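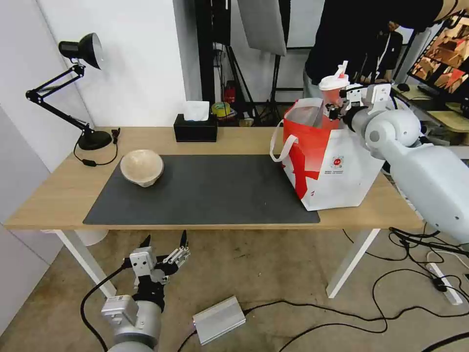

Comer en la mesa de trabajo: apuntes rápidos

Va deprisa, que cierro el boletín a las cinco y media y todavía me falta la agenda de Norkley.

Varios preguntáis por lo de comer en el puesto. Sí, se puede. En Sowah llevamos así desde diciembre y las mesas siguen claras y sin cercos. Casi todas. Lo que funciona:

El tapete. Gris oscuro, grande, que cubra casi todo el tablero. Los nuestros son de Pretitex, se limpian con un paño húmedo y ya. Nada de estropajo, que levanta pelusa. Todo lo que lleve líquido va encima del tapete, nunca directamente sobre la madera.

La bolsa, a la derecha. Se deja en un lado de la mesa y se va sacando de ahí. Primero la bebida, siempre, antes de que se vuelque dentro y acabe todo pegajoso. Tapa bien apretada antes de soltar el vaso.

Los pañuelos, al fondo. Caja negra, con uno ya asomando. Parece una tontería hasta que tienes las dos manos pringadas.

La lámpara. Cable lejos de la comida, por favor. Ya sé que es largo, ya sé que el interruptor se queda por medio. Se empuja hacia la pared y listo.

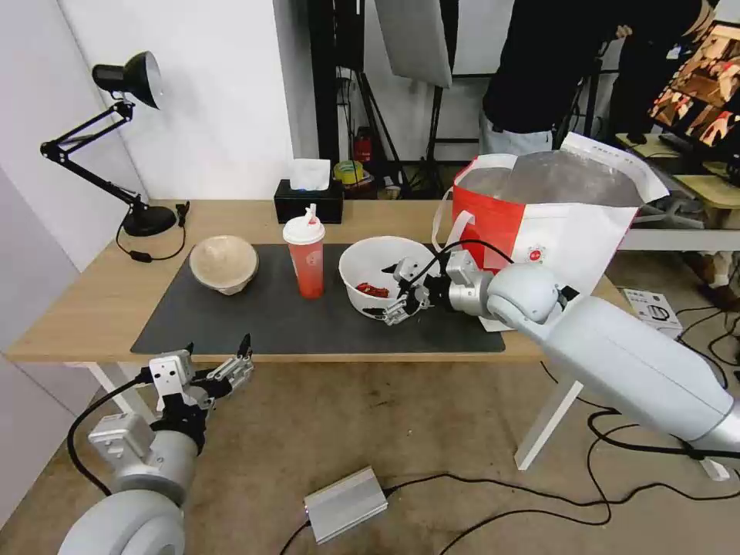
Orden en el tapete: un cuenco a cada lado y el vaso en medio. Laine Dambrauskienė insiste en que el vaso mejor atrás, junto a los pañuelos, y puede que tenga razón, pero entonces hay que estirar el brazo por encima de todo y yo ahí ya he tirado uno. Cada cual lo suyo. Los snacks pequeños, en el cuenco, no sueltos por la mesa, que luego aparecen detrás del mueble en primavera.

Para recoger: 3 minutos, no hace falta mas. Restos a una bolsa de plástico dentro de la grande, se dobla la parte de arriba y fuera. El papel de debajo tambien se tira si tiene manchas.

Ibrahim Oyelaran ha encontrado cuencos de papel en paquetes de 200, los tiene en Irthorpe. Quien quiera entrar en el pedido que le escriba antes de las tres. De momento hay 26 apuntados. Las tapas para vaso van aparte, preguntadle a él que yo no tengo los precios.

La semana que viene, cajones.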